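Ticket 321
Queue: Household tasks / Coffee
Opened by: Hanna Vakulenko
Assigned to: Chun-hung Chow
Priority: Normal
Status: Open, waiting on retest

Summary
Arm fails the "make one coffee" chore at the capsule step. Everything before that passes on most runs.

Reported by Hanna Vakulenko
We told Clinevex they would get an answer in October on whether the arm can run their break room coffee corner without a person standing by. Right now my answer is no. I ran the full chore 187 times on the current build. The arm finds the machine every time. It loses the run when it goes for a capsule. It either closes short of the capsule or pushes the holder and then stops with a position error. Pako in the lab next door gets the same result with our build on their arm, so I don't think it is our hardware.

Steps to reproduce
1. Home the arm with the gripper open.
2. Load task file coffee_single.
3. Start from the table position, not from the parked position.
4. Wait for the approach to the capsule holder.

Expected: fingers close on the top capsule and lift it away.
Actual: see above. Log ends with "target lost".

Reply from Chun-hung Chow
Can you send wrist camera views from the same session? I want to see how much of the tabletop the fingers cover when they are open, and whether the window is in play. Also confirm which calibration file is loaded.

Reply from Hanna Vakulenko
Calibration is the Bondarchuk file, version 14. Views attached.
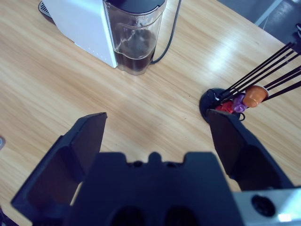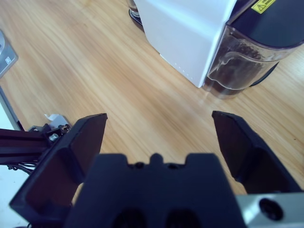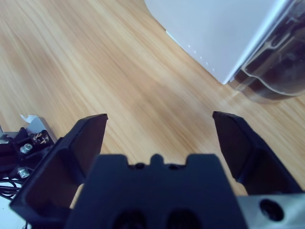
Attachments: wrist camera, gripper at the coffee table. Capsule holder is in the first one only.

Reply from Chun-hung Chow
Thanks. Two things.

First, the glare. In the first view there is a white streak from the window across the upper right of the table. The holder has thin black wire rods and the top capsule has a shiny metallic dome. My guess is that the depth estimate is poor on both. Please close the blind and repeat.

Second, the right finger overlaps the red capsule in that view. If the detector picks the red one as its target, it is working from part of a capsule. The orange one is much easier to see. I will add a rule to prefer the uppermost target.

The clear container on the machine may be a problem later on. It is see-through with dark contents, and the detector has no class for it. Leave it alone for this ticket. I opened ticket 14 on the Nonduvwood board for transparent parts.

Reply from Hanna Vakulenko
Blind closed, same task file, no other changes. Fewer position errors but I still get "target lost". I have not tried the new rule yet, it is not in my build.

For what it's worth, wiping the table and moving cups have been fine for weeks. It is the small shiny things that stop us. A person does this step without looking, and I would not sign off on the arm doing it alone.

Reply from Chun-hung Chow
Agreed on the sign-off. Rule is merged. Pull the build, restart the vision service, then run the capsule step alone before going back to the full chore. If it still drops the target, save the raw depth along with the color view and attach both.

Workaround until then
Have a person load the capsule and start the task at step 2 of the chore. Tell Clinevex that this is the supported mode for now.

Next action: Hanna, retest with new build.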